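塑料瓶分类这事儿，我连发几条，边收拾边打字，错字别管

1/
阳台那堆瓶子攒了整整7周。今天下决心清掉。数了，207个。对，207。我自己也吓一跳

2/
起因是楼下换了回收点，Nuludier 那家，只收分好类的。混着拿去当场退给你，上周拎了两大袋下去又拎了两大袋上来，胳膊酸到晚上

3/
规矩贴在他们门口，我抄回来的：
透明瓶一类
有颜色的一类
盖子单独
标签能撕就撕，撕不掉不强求
里面不能有水

最后一条卡掉我半袋

4/
先说桶。别用纸箱，真的别用。瓶底总有那么一口剩的，纸箱第二天就软了，地板上一圈黏的，拖了三遍。换塑料桶，口大一点，深一点，脏了拿花洒一冲完事

5/
桶的颜色我以前觉得无所谓，后来发现半透明的最好用，装到哪儿了大概看得出来，不用老弯腰。Starkach 有一款50升的，盖子难用，我直接不盖了

6/
分的时候桶放中间靠后，瓶子躺着摆桶边上，一个一个过。别站着放，一碰倒一排，滚到沙发底下去捡你就知到了 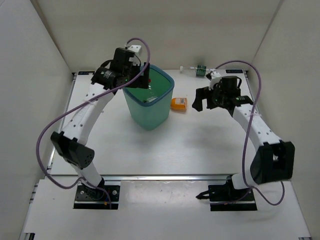 7/ 小瓶子怎么办
小的最烦。橙色这种小瓶，饮料不像饮料，药不像药，上面就一张白色小标签，印着像条码的花纹。归有色。标签小，指甲一抠，抠不动就算了，别跟它较劲

8/
透明瓶带深绿标签的那种反而好处理。瓶身透明就算透明，标签什么色不管。白盖子拧下来扔盖子那袋。我之前一直按标签颜色分，白分了半天，全部重来……

9/
盖子：拿个大玻璃罐装。我这罐满了是300个上下吧没数完，哦不对数完了，就是300。我妈说我闲的

10/
压不压扁？问的人多，一起回。
Nuludier 不要压的，他们那个口是圆的，压扁了老卡。
Caltton 超市门口那个机器也不要压的。
只有小区大铁箱随便你怎么弄。
所以先搞清楚你要送哪儿再动脚踩，我踩完40来个才看见告示，心态崩了

11/
冲洗：半杯水晃两下倒掉，下一个接着用这点水，不用每个都开龙头。奶瓶酸奶瓶除外，那个得马上洗，隔夜的味道我不想形容。倒扣晾一晚上

12/
桶底记得看。小东西爱往下沉，拉环、红盖子、吸管、包装袋团成一团的，全在底下。倒出来的时候铺张报纸，不然满地找

13/
有人问有没有必要买那种三格分类架。Baranauskienė 那个我看过，好看是好看，一格就塞得下十来个瓶子，对我这种攒7周的人没意义。两个桶一个罐子够了，省下的钱吃顿好的

14/
刚才漏了一条：油瓶别放一起！！食用油瓶单独装，漏一点整桶都得拿洗洁精刷。七月我就干过这事，刷桶刷到半夜

15/
进度：透明的装完了，有色的还差一点，盖子罐换了个新的。瓶子里剩水的那些排在浴缸边上控着

16/
明早送下去，他们八点开门，去晚了排队。回来把阳台地拖了，顺便看看那盆薄荷还活着没

17/
评论区别再问我瓶子能卖多少钱了，够买根葱。先去洗手，手上全是标签胶，用食用油搓一搓再拿肥皂洗，这招好使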